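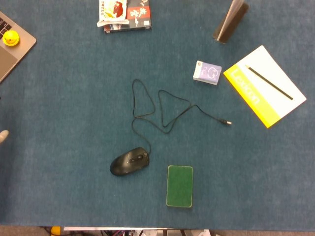

Agathe Barbier asked if the visitors will be allowed to put their own things on the table, or only the things we choose for them. At the last open day, she said, the visitors enjoyed the demonstration much more when they could hand over something from their own pocket, but two of the runs had to be stopped.

It was agreed that visitors may offer one object per group. The operator decides if it goes on the mat. Keys and glass are refused.

**Minutes, planning meeting for the open day at Mernby**
2025-04-11
Chair: Rodrigo Torres
Notes: A. Barbier

**1. Minutes of the previous meeting**

Accepted with one correction. Under item 4 the name of the supplier must be Delance and not Delancey.

**2. Table demonstration**

The discussion above belongs to this item and was held first, as Agathe had to leave the room for a call at the half hour.

Rodrigo explained the program. The robot sorts small desk objects on the felt mat, and each group sees one complete run with a short talk before. The mat stays, also for the public day. The gray one from Bisht was tried and the objects were sliding on it.

The mouse with its cable is the most difficult object of the set. Some of us wanted to take it out for the open day. Rodrigo is against this. He thinks a visitor learns more from a cable than from five boxes, and he is ready to explain if the grip fails. Decision: the mouse stays in the set, but it is never the first object of a run.

The book and the pencil can be used together or separately. The operator is free to choose.

The rubber duck was discussed longer than planned. It is popular with children, who ask for it by name (it is called Pasta). Decision: Pasta is used in the last run of each hour.

**3. Groups and times**

The school has confirmed 70 pupils for the morning. They will be divided before they enter the hall, and the teachers will receive the list one week before. The afternoon is open to everyone. Last year 216 persons signed the visitor book over the whole day, and we prepare for the same number.

There must always be 2 operators at the table, one for the robot and one who speaks with the public. It is not acceptable that one person does both, as happened in the last hour of last year.

**4. Safety**

The line on the floor will be moved back by one step. Cables under the table are to be tied and covered before the doors open. Rodrigo will check this himself in the morning.

The stop button will be shown to every group at the beginning of the talk.

**5. Budget**

The amount of 1,250 dollars is approved. It covers printing, the floor cover and the drinks. The request for a second screen is postponed, and Agathe will ask Delance if one can be borrowed.

**6. Other matters**

The text of the leaflet is too long. Agathe will shorten it and send it to all before the end of April. Comments by e-mail, please, and not on paper.

The parking question was not treated.

Next meeting: same room, after the rehearsal.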